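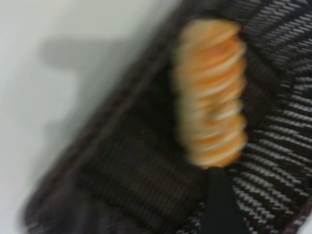

Figure 4. Round crackers stacked on edge in a dark woven basket, with one finger of the gripper at the lower end of the stack.

4.2 Changes in the packing work

At the Fandthorpe site, the filling of gift baskets was before done fully by hand. After the Treden cell was introduced, the workers kept the tasks of checking and closing, and the robot took over the placing of crackers (Figure 4). In the interviews, several workers reported less pain in the wrists. They also told us that they talk less with each other during the shift.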